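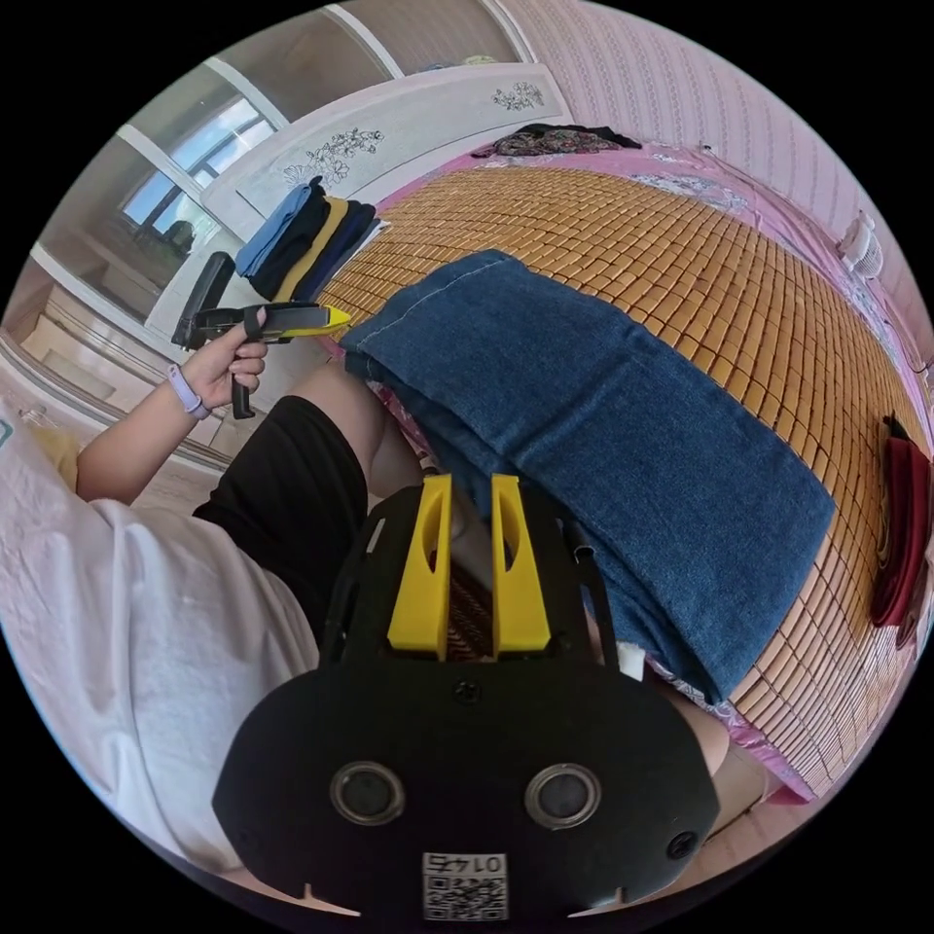

Trivton
Rinse it, then rinse it again. If your kids' rice goes gluey in a 50 minute class, that's starch, and a fancier pan won't fix it.

marum_mom
I teach seventh grade foods and I don't rinse at all anymore! We cook it the day before, spread it out on sheet pans and keep it in the fridge overnight. Fries up great, and the kids get to spend the whole period on knife work (which they need, trust me).

Trivton
Sure, but then they never learn to cook rice. They learn to reheat it.

marum_mom
Ok, fair, but I have 20 kids and 9 burners. Something has to give.

Jérémie Brunet
We do it over two lessons. In the first one they cook the rice, bag it and label it, then it goes straight in the fridge. Second lesson they fry it with egg and peas. I budget over 1000 grams of dry rice per class and there's always someone who wants seconds.

holetti656
How fast are you cooling it though? My school got picky about leftover rice in August and now I'm not allowed to keep it between lessons.

Jérémie Brunet
Shallow trays, thin layer, in the fridge well inside the hour. And we use it the next day, never later than that.

Trivton
Still think you could do it in one period with long grain and a good rinse. I've done it for years.

marum_mom
With how many kids?

Trivton
Twelve. Ok, twelve very well behaved ones.

holetti656
Lol. I'll try the rinse with my small group first and post how it went.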